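Menolwood Shared Shop > Builds > Coffee stirring arm, wrist camera blur

clovport_tinker
11/2/25
Hi all! Wrist cam on my arm is smearing whenever it moves - the black finger tip stays fairly crisp, everything else goes to soup.

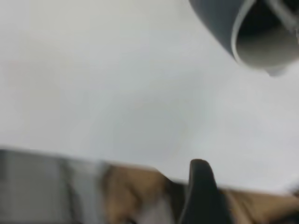

Photo: clovport_tinker / Menolwood Shared Shop

I've tried 50 and 32 on the speed setting. Any ideas, friends?

boros_bench
Lovely project! Shorter exposure and more light, I'd say. I wouldn't touch the speed.

iteo77
Have to disagree with boros, sorry - slow the approach first. Lamps gave me nothing but glare. 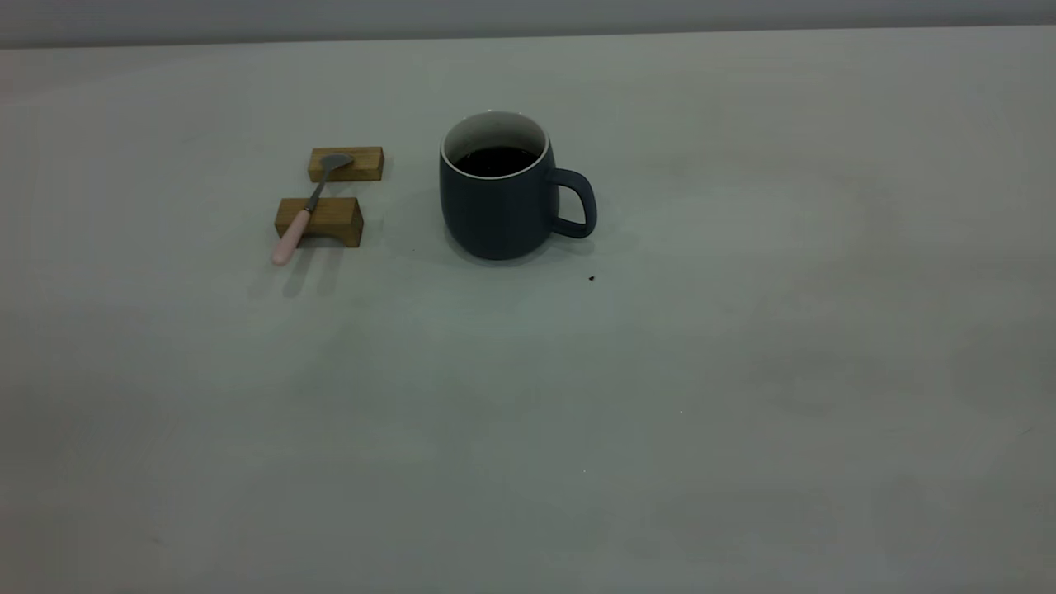

clovport_tinker
My fixed camera is much easier to live with, so I may plan the grasp from that one. The pink handle sticks out past the near block, so I'd go for it there and stay well clear of the mug.

boros_bench
Still say lamps :)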